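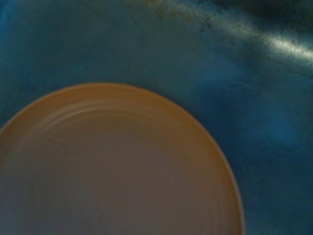
**Table clearing** in robotics is the task of removing plates, lids, cups and cutlery from a table or counter and taking them to a sink, rack or dishwasher. It usually includes wiping the surface afterwards. The task is often used to judge how close general-purpose machines are to doing household chores, as it combines finding objects, gripping them and cleaning up in one job.

## Difficulty

Flat, round items are among the harder things to pick up. A shallow plate gives a two-fingered gripper very little to hold, and its rim may sit only a few millimetres above the table. Common methods are to slide the plate to the table edge and grip it there, to tilt it with one finger, or to lift it with a suction cup. Suction works poorly on ridged or greasy surfaces.

Vision is a second problem. A camera at the wrist often sees only part of a plate at close range, so the machine must work out the centre from the curve of the rim. Glare on a shiny surface can hide an edge or be mistaken for one. Small dark specks may be crumbs, stains or part of the finish, and a wiping robot has to decide which of them to treat as dirt.

## Present ability

Commercial dish handling is well established where the items are all alike. The Morin line, sold to canteens, stacks plates of a single size from a conveyor and is rated at 1,000 pieces an hour. It can't clear a table.

Mobile machines are slower. In trials at the Bilell test kitchen, the Greltell arm cleared 99 per cent of upright cups but had far more trouble with shallow plates and loose lids, many of which it pushed across the table before getting hold of them. A full setting of 13 items took it several minutes – a person would need less than one. Results fell further when the lights were dimmed or when the tabletop was changed for one not seen in training.

## Wiping

Wiping a bare, flat table is close to solved. Knowing when to stop is less so. Most systems follow a fixed pattern and don't check the result. The Nirkell 2 looks at the surface again after each pass and repeats any area that still appears marked, though it tends to go over permanent stains until a time limit is reached.

## Use in the home

No machine in general sale clears a family table without help. Price, speed and breakages are the usual objections, along with the space needed for a mobile base in a small kitchen.

## See also

- Dishwasher loading
- Suction gripper
- Service robot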